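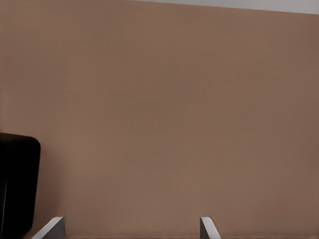

Wandfarbe im Flur nach zwei Anstrichen rechts dunkler als links — nochmal streichen oder abwarten?

Findari Forum > Renovieren > Farben und Putze

moosgruen_83
17.11.2021

Hallo zusammen,

ich bin langsam am Verzweifeln und hoffe, ihr könnt mir helfen. Wir haben im Sommer eine Altbauwohnung übernommen und arbeiten uns seitdem Zimmer für Zimmer vor. Jetzt ist der Flur dran. Der war vorher raufaserweiß mit Nikotinschleier (der Vormieter hat wohl ordentlich geraucht), die Tapete ist runter, die Wände sind gespachtelt und geschliffen. Danach habe ich Tiefgrund draufgegeben, den aus dem Baumarkt, den man pur verarbeiten kann. Zwei Tage trocknen lassen.

Gestrichen habe ich mit der matten Innenfarbe von Brevari, Farbton so ein erdiges Braun mit Stich ins Terrakotta. Auf der Farbkarte sah der Ton großartig aus! Zwei Anstriche, beide mit der Rolle, Kanten vorher mit dem Pinsel. Beim ersten Mal war alles noch streifig, das fand ich normal. Nach dem zweiten ist es viel besser, ABER: Die lange Wand wirkt zur Wohnzimmertür hin deutlich dunkler als vorne am Eingang. Kein Fleck, keine Kante, es zieht sich einfach so rüber. Mein Mann sieht es auch, also spinne ich nicht.

Ein paar Sachen, die vielleicht wichtig sind:
Zwischen den Anstrichen lagen knapp sechs Stunden, auf dem Eimer steht vier bis sechs.
Ich musste für das letzte Stück einen neuen Eimer anbrechen. Gleicher Farbton, gleiches Geschäft, aber vielleicht eine Woche später gekauft.
Fenster hat der Flur keins, Licht kommt nur durch die Glasscheibe in der Haustür und abends von der Deckenlampe.
Gespachtelt wurde überall mit demselben Zeug, allerdings am Ende etwas dicker, da waren die alten Leitungsschlitze.

Meine Fragen wären jetzt: Gibt sich das noch, wenn die Farbe richtig durchgetrocknet ist? Liegt es am zweiten Eimer? Und wenn ich nochmal ranmuss, reicht es dann, nur die dunkle Seite zu überrollen, oder muss die ganze Wand neu? Im Dezember kommt die Garderobe von Modis, die wird an genau dieser Wand verschraubt, bis dahin möchte ich fertig sein. Und vom ersten Eimer ist nur noch ein Rest da, vielleicht zwei Finger hoch.

Danke schon mal und liebe Grüße!

kellerkind
Beiträge: 300

Das ist der zweite Eimer. Hatte ich auch schon, da hilft nur neu streichen.

altbautante
Beiträge: 3952

Hallo moosgruen,

erst mal durchatmen, das klingt für mich nach einer Sache, die man gut in den Griff bekommt. Ich habe in meinem Leben so viele Flure gestrichen, dass ich sie nicht mehr zusammenkriege, und jeder hat irgendwo gezickt. Flure sind das Gemeinste überhaupt, weil das Licht immer nur von einer Seite kommt und die Wand ewig lang ist.

Bevor du irgendwas kaufst oder aufrührst: Schau dir an, ob die Wand überhaupt ungleich gestrichen ist oder ob sie nur so aussieht. Bei einem matten Ton in dieser Ecke (Braun, Terrakotta, altes Rosa, die ganze Familie) macht das Licht wahnsinnig viel aus. Vorne an der Haustür hast du Tageslicht, hinten fast keins, und dann wird so ein warmer Ton hinten automatisch tiefer und kühler. Und dass es sich bei dir ohne Kante rüberzieht, spricht sehr dafür! Ein Eimerwechsel macht meistens einen Ansatz, den man mit etwas gutem Willen findet, jedenfalls wenn man weiß, wo man aufgehört hat.

So habe ich das bei mir geprüft: Zwei Bögen dickes Papier mit der Restfarbe aus dem ersten Eimer satt streichen, trocknen lassen, einen vorne und einen hinten an die Wand kleben. Abends bei zugezogener Haustür mit einer Baulampe gerade draufleuchten, einmal vorne, einmal hinten, immer gleicher Abstand. Verschwindet der Bogen an beiden Stellen in der Wand, dann ist die Farbe überall dieselbe und du hast ein Lichtthema. Hebt er sich hinten ab, liegt es am Eimer oder am Untergrund. Aber bitte nicht am selben Abend gucken, an dem du gestrichen hast. Bei uns im Treppenhaus war der Ton erst nach ein paar Tagen so, wie er bleiben wollte, und es war da unten auch ziemlich kühl.

Falls es das Licht ist, würde ich gar nicht streichen. Eine zweite Lampe am hinteren Ende bringt mehr als jeder dritte Anstrich. Ich habe bei mir eine Wandleuchte von Eichhorn hingesetzt, warmweiß, nichts Besonderes, und seitdem hat sich keiner mehr über die Wand gewundert. Achte nur darauf, dass sie nicht ganz flach an der Wand entlangstrahlt, sonst siehst du jede Spachtelstelle. Da könnte ich ein Lied von singen, mein Schlafzimmer sah nach so einer Lampe aus wie eine Mondlandschaft :)

Falls es doch die Farbe ist: Bitte nicht nur die dunkle Seite überrollen. Das geht fast immer schief und du hast danach mitten im Flur einen Übergang. Ganze Wand, von Ecke zu Ecke, in einem Rutsch. Die anderen Wände können bleiben, in der Ecke fällt ein kleiner Unterschied kaum auf. Kauf genug Farbe für die komplette Fläche und kipp alles zusammen in einen großen Kübel, den Rest vom alten Eimer ruhig mit rein, wenn er noch gut ist. Gründlich rühren, auch unten am Boden. Dann nass in nass, zu zweit wäre ideal: Einer macht oben und unten die Kanten, der andere rollt gleich hinterher. Ich fange immer an der Lichtseite an. Und Heizung aus im Flur, sonst zieht dir die Farbe an, bevor du die nächste Bahn ansetzt.

Zu den Leitungsschlitzen: Wenn dort dicker gespachtelt ist, saugt es da eventuell anders. Das sieht man aber eher als Streifen oder Flecken, genau da, wo der Schlitz war. Im Zweifel mal mit einem feuchten Schwamm an einer unauffälligen ungestrichenen Stelle gucken, ob das Wasser sofort weg ist. Schon gestrichen hilft dir der Test natürlich nicht mehr viel.

Mit der Garderobe würde ich mir keinen Stress machen. Lass der Wand nach dem letzten Anstrich ein bisschen Zeit, bevor du etwas dagegenlehnst — matte Farben nehmen jeden Schrubber übel, dunkle erst recht. Und heb dir ein Schraubglas Farbe auf, das brauchst du spätestens, wenn der erste Rucksack an der Wand entlanggeschleift ist.

Viel Erfolg!

rollenspieler
Beiträge: 2736

Schließe mich altbautante weitgehend an, nur beim Mischen mit dem alten Rest wäre ich vorsichtig. Wenn der schon länger offen stand und eine Haut hat, dann lieber weg damit oder vorher durch ein Sieb (alte Strumpfhose geht super). Sonst rollst du dir die Krümel auf die Wand und schleifst hinterher wieder.

Und schau mal auf die Deckel, da steht bei den meisten Herstellern eine Chargennummer. Sind beide gleich, kannst du den Eimer als Ursache schon ziemlich sicher streichen (haha). War es ein im Laden gemischter Ton, sagt die Nummer allerdings nur was über die Basis, nicht über die Abtönung. Bei mir lagen mal zwei Mischungen aus derselben Maschine sichtbar auseinander, das Geschäft hat den zweiten Eimer anstandslos ersetzt. Also Kassenbon suchen und nachfragen!

Wie hoch ist denn die Wand? Bei Altbauhöhe unbedingt eine Teleskopstange nehmen und jede Bahn von oben bis unten durchziehen. Wer auf halber Höhe von der Leiter steigt und unten neu ansetzt, sieht das später.

moosgruen_83

Ihr seid super, danke! Chargennummern sind verschieden, hab gerade nachgesehen. Die Wand ist gut drei Meter hoch und ja, ich bin brav auf der Leiter rauf und runter … Papierbögen sind gestrichen und trocknen in der Küche. Ich teste das morgen Abend mit der Baulampe vom Nachbarn und melde mich dann wieder.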